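Home | Programs | Student Work | Library | Contact

Reading time: 4 minutes

Shelf Life and Household Waste of Imported Fruit: A Study of Buying Habits in the Storkness District

Final project report, Food Systems and Consumer Studies
Submitted June 25, 2025

1. Introduction

The purpose of this project was to examine how households in the Storkness district buy, store and throw away imported fruit. Earlier coursework in the program dealt with waste at the level of the wholesaler and the store. The present report takes up the last stage, between the checkout and the kitchen trash can, where records are seldom kept and where much depends on habit.

The project was limited to fresh whole fruit. Cut fruit, juice, and canned or frozen products were left out. Bananas were also left out after the trial stage, as they were bought so often that they crowded other items out of the diaries.

2. Background

Storkness is served by one large supermarket, Ovemen, and by a covered market on Aline Street where smaller sellers rent stalls by the month. The supermarket sells most imported fruit in sealed trays or nets. The market sells it loose, by the piece or by weight. Residents therefore have a real choice between two ways of buying, often within a short walk of each other, and the district was selected for that reason.

The course reader treats packaging mainly as a way to protect fruit in transport. It gives less attention to the effect of packaging on the amount a household takes home. A person who wants two mangoes but must buy a tray of four has made a storage decision at the same time as a buying decision.

3. Method

Nineteen households took part. Each kept a paper diary for 31 days in October, noting every purchase of imported fruit, the place of purchase, where the fruit was kept, and whether it was eaten, given away or discarded. Households received a printed guide with a short list of fruit names and storage places. They were asked to write entries on the day of purchase and again when the last piece was gone.

The diaries produced 544 usable entries. Entries with no storage place were kept if the outcome was recorded. Entries with no outcome were removed. A short interview was held with each household after the diaries had been collected.

Costs for printing, travel and a small thank-you gift for each household were met by a grant of $3,000 from the Ververidis Fund. The fund had no part in the design of the study.

4. Findings

4.1 Place of purchase

Fruit bought loose was more often eaten in full than fruit bought in trays or nets. The difference was clearest for citrus and avocados. Several households reported that one soft piece in a net led them to discard others next to it without checking each one. Market customers described choosing pieces at different stages of ripeness so that they could be eaten over several days.

4.2 Storage

Storage habits were fixed and rarely followed the type of fruit. Most households had a single place for all of it, either a bowl or the lower drawer of the refrigerator. Pineapples were the exception and were usually left standing on the counter. In interviews, many participants said that fruit in the drawer was forgotten, although the same participants continued to use the drawer for the rest of the diary period.

4.3 Unfamiliar fruit

Less familiar fruit, such as dragon fruit, passion fruit and persimmon, made up a small part of the entries but was discussed at length in the interviews. It was generally bought for a guest, a child or a holiday meal. Participants were unsure how to judge ripeness and tended to wait too long. With dragon fruit, some looked for a change in skin color, while others pressed the skin with a thumb. A few admitted that they had been saving the fruit for its appearance.
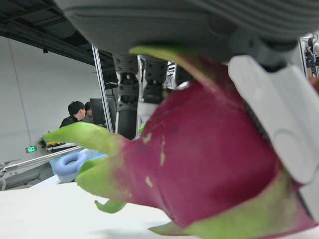
Figure 1. Dragon fruit, showing magenta skin and green-tipped scales.

Signs at the point of sale gave little help. At the time of our visits, most signs stated the price and country of origin only. Two market sellers offered spoken advice on storage when asked, and households who had received such advice could usually repeat it weeks later.

5. Limitations

The group of households was small and was recruited through notices at the public library, which may have favored people already interested in the subject. Keeping a diary may also have changed behavior. Three households stated that they had bought less fruit than usual during the period. The study covered a single month and cannot describe summer buying.

6. Recommendations

It is recommended that Ovemen consider a trial of loose sales for avocados and citrus, with discards in the store recorded before and during the trial. It is further recommended that sellers at both locations add one line on ripeness and storage to the signs for less familiar fruit. A later student group could repeat the diary in a warmer month, using the same printed guide with an added column for the number of pieces left at the end of each week.

The blank diary form and the interview questions are held with the program office and may be requested by students enrolled in the course.

Previous project | Back to Student Work | Next project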